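Sutel Two-Arm Bench Kit, reviewed by Isla Shearer
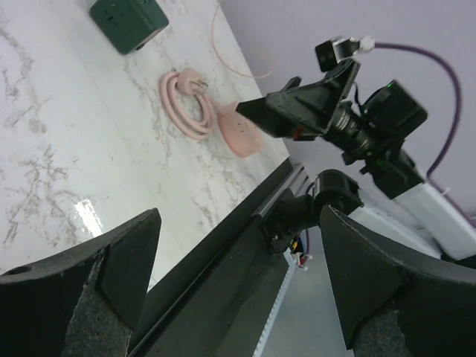

Vol. 14, No. 4 — p. 18

For 866 dollars Sutel will sell you a pair of arms and the hope of never tidying a cord again. I gave mine a pink one, coiled, beside a couple of outlet blocks on a marble-patterned top.

The white links feel solid and the black fingers are chunky, pointed and a bit menacing. Setup ate nearly 14 hours, most of it spent with the manual, which assumes you wrote it. Cable routing is left to the owner — so are the cable ties.

Good arms, dreadful paperwork. I'm keeping mine.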